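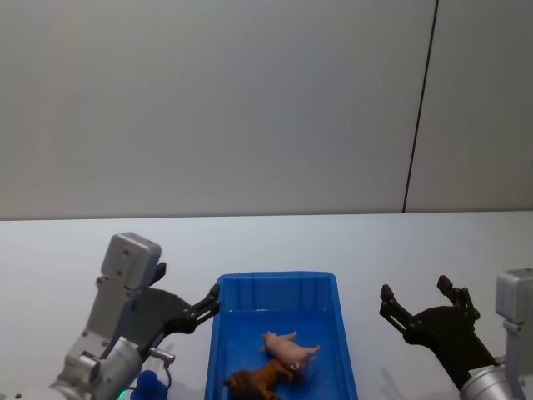 Skunberg Equipment

Podow Two-Arm Bench Cell
Demonstration unit, Sudent showroom
Page updated Jan 11, 2024

The Podow is a bench-mounted cell with two arms and a two-finger gripper on each. It is sold as a complete station, set up on its own table, and is meant for small-parts handling, sorting, tray work and teaching. We keep one running in our showroom at Sudent and it can be seen by appointment or at one of the open days in February. Details of both are further down this page.

What the demonstration covers

The standard demonstration is a tray-clearing job. A blue plastic tray goes on the white tabletop between the arms with toy animals in it, and the arms take them out and set them down on the table. We use toys for this work because they are awkward. A pig with its legs out to the side doesn't present two flat faces to a gripper, and a lion with a shaggy mane is worse. If one is lying against the other, the cell has to pick which to move first and where to take hold of it. Most visitors learn more from ten minutes of this than from watching a metal block go back and forth.

The start of the job is the slow part. Both grippers open and come in from either side, one close to the rim of the tray and the other further off, and the cell works out its first pick from there. Please let it finish. Visitors often think it has stopped.

After tray clearing we normally show the same job in reverse, then a handover from one gripper to the other, then whatever you have brought along. The handover is the part that customers with existing single-arm machines ask about most. It lets an item be turned over without a separate fixture.

Missed picks happen during demonstrations and we don't reset the cell when they do. It is set to try again from a different side. If it fails on the same item a third time it parks and asks for an operator, and the staff member will show you what the operator sees and how a job is picked up again from that point.

What comes with the cell

Two arms with metal housings
Two black two-finger grippers, fitted
White table, matte top
Controller and cabling
Operator screen and stand
Hold-to-run handset for setup and teaching
One blue tray, plastic, open top
Printed setup guide and wiring drawings

The showroom cell is the same as the one we ship, with the exception of the operator screen, which we have put on a longer lead so that people can see it from the visitor side.

Grippers

The fitted gripper has two slim black fingers with narrow tips. It suits light objects that can be pinched: toys, moulded parts, small bottles, packets with a firm edge. It isn't the right choice for sheet material, open bags or anything that has to be held by suction.

Finger tips are a wear item and are changed with a small hex key. Spare tips are sold in pairs. Soft and ribbed tips are made by Nnaji and are stocked at Sudent. The ribbed ones hold glossy plastic better. The soft ones mark less but collect dust, and in a workshop they will want wiping at the start of each shift.

Left and right grippers are the same part. If one is damaged you can run the cell with a single arm until the replacement arrives, with the job speed reduced in the settings menu. Handover jobs won't run in this mode.

Table and surroundings

The tabletop is plain and pale. Customers sometimes ask for a timber or stainless top to match other benches, and we can quote for either, but the vision settings will need to be redone by us during installation and there is a charge for that. Keep strong colours for the trays and fixtures. Blue has worked well for us with most goods, though if your product is blue you will want another tray colour and we can supply grey or yellow.

A plain wall behind the table is best. The cell doesn't need one, but posters, shelving and people walking past will slow down the setup. Windows behind the table should have a blind. Ordinary ceiling lighting is fine. Some shadow on the tabletop from the arms themselves is normal and is allowed for in the factory settings.

The cell runs from an ordinary power outlet on its own circuit. No compressed air is needed. The floor must be level, and the feet are adjustable for small differences. Wheels are available but the table must be locked down before the arms are switched on.

Guarding

The showroom cell has a low rail on the visitor side and a stop button at each end of the rail. Your own site will need its own risk assessment, and the guarding you end up with may be different from ours. We can provide the documents your assessor will ask for. We don't carry out the assessment ourselves.

Visitors at Sudent stay behind the rail while the arms are powered. Staff will stop the cell before anyone steps in to look at the grippers up close or handle the items in the tray.

Visits by appointment

A visit takes a morning or an afternoon and there is no charge. We take up to 4 people from one organization at a time, as the space in front of the rail is small and larger groups can't all see into the tray. If you have more people than that, ask for two visits back to back.

When you book, tell us:

what you want handled, with a rough weight and size
whether the items arrive loose, stacked or in a tray
what you do with them now
who will be coming, in terms of job (operator, maintenance, purchasing)

Bring samples if you can. A handful of each type is enough, and please include a few of the bad ones: bent, scuffed, badly moulded, labels on crooked. We will put them in the tray with no preparation and let you watch the first attempts. If the goods are confidential, say so and we will keep the showroom closed to others for that session.

Samples left with us for further trials are kept for 3 weeks and then recycled unless you ask for them back.

Open days in February

The open days don't need an appointment but they do need a ticket, which is free and can be requested through the enquiry form. Places are limited to 100 across the whole program. Each day has 3 sessions, early, midday and late, and the contents are the same in all of them: tray clearing, refilling, handover, then questions.

We don't run customer samples at the open days. There is a table near the entrance where you can leave some with a filled-in card, and we will test them afterwards and send you the results, including video of the failures.

The teaching handset will be out at the late session for anyone who would like to try it. You will be asked to move one arm to the tray, open and close the gripper, and bring it back to its rest position. It is slower than people expect. Closed shoes are required and long hair needs to be tied back.

Parking is at the rear of the building. The entrance is step-free. The showroom is noisier than an office when other equipment is running, and earplugs are kept at the front desk. Tea and coffee are provided, lunch isn't.

Common questions from visits

Can it be taught a new item on site?
Yes. The operator places the item in the tray, follows the steps on the screen and checks a set of trial picks. Simple shapes go quickly. Items with fur, hair, netting or loose straps take longer and sometimes can't be done with the fitted tips.

Does it matter which way up things are?
For picking, no. For placing, it depends on how much you care about the result. Placing upright is a separate setting and is slower.

What happens when items overlap in the tray?
The cell will try the one with the clearest grip first. If moving it drags the other one along, it puts both down and looks again. This is worth watching for during your visit, as it has the biggest effect on how long a tray takes.

Can we use our own trays?
Usually. The tray needs a rim that the grippers can clear and a floor that can be seen from above. Walls that lean slightly outward are easier than straight ones. Deep tote bins are outside what this cell can reach.

Can we hire one before buying?
Hire is offered in the Sudent area only, with installation and removal by us. Ask for the current terms with your enquiry.

Is the showroom cell for sale?
No, but when it is replaced we will list it under used equipment.

Ordering

Price on application. Quotes include delivery, installation and a day of operator training at your site. Custom tabletops, extra trays, spare finger tips and guarding are quoted as separate lines. To order parts for a cell you already own, have the serial number ready from the plate on the back of the controller.

Related items: Nnaji soft tips (pair), Nnaji ribbed tips (pair), replacement tray, table wheels, handset holster, controller dust cover.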